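Flavstead Project Backlog, release 2

Plain-text log of unfinished and finished work from Flavstead, a small design office. Over 200 entries, one per line, tab-separated. Intended for people testing planning tools or studying why projects stall.

Fields

id - integer, never reused
title - short text, as typed by the owner
state - open, parked, dropped or done
client - Rindden, Lekent or internal
last_touched - month only
note - free text, may be blank

Known problems

Entries marked parked were not reviewed between releases, so some are probably dropped. Titles are in mixed case. The 7 Rindden entries without a month are left as they were. Release 1 used "paused" for parked; the loader accepts both.

Loading

Run load.py with the path to the log. Use --strict to reject blank notes. 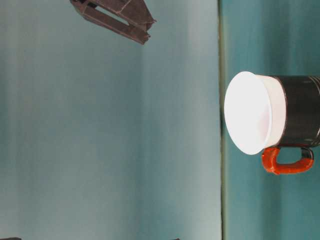

Notes are the least regular field and should not be parsed by rule. Some run to a paragraph, others hold a single word. Many open entries are small physical jobs with no deadline, and a title may be no more than the object concerned: "mug, teal tabletop" is a complete title under the format. Do not expand such titles when cleaning.

Maintenance

Corrections go to Avotiņš, with the id in the subject line. The next release is planned for April.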